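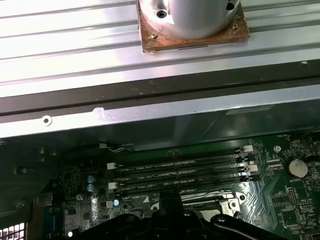
Attachment 1: Cylindrical part and plate on the grooved surface, with label.

Ticket: Overnight payroll export fails at site Dremdale
Opened by: Melur Yeoh, Payroll Services
Assigned to: Gebremedhin Hadgu
Priority: 2

The scheduled export from Flarnora to the bank gateway stopped at record 800 with the message "batch rejected, period closed." The same file was accepted when submitted by hand at 4 p.m. Staff payments for July are not affected.
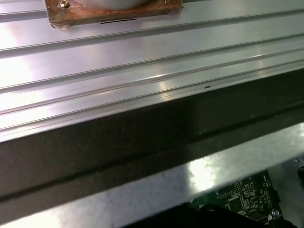 Attachment 2: Mounting plate on the aluminum extrusion.

Update, G. Hadgu: The export account was checked and its permissions are correct. The batch limit was lowered to 100 records and the job was run again. It failed with the same message on the first batch.

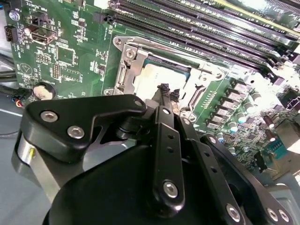

The Skorka scheduler was found to be using last year's period calendar. Under that calendar the pay period closes two hours before the export begins. Payroll Services is asked to confirm the current closing times in writing before any change is made.

Update, M. Yeoh: Closing times confirmed. Please also correct the calendar for the Okafor office, which follows the same schedule.
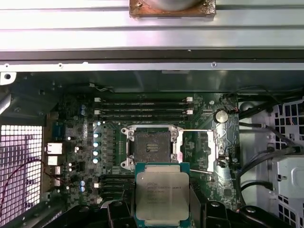 Attachment 4: Chassis panel, rail and motherboard.

Update, G. Hadgu: Calendar replaced for both sites. Test export accepted in full. Ticket to remain open until the next scheduled run.

Status: Pending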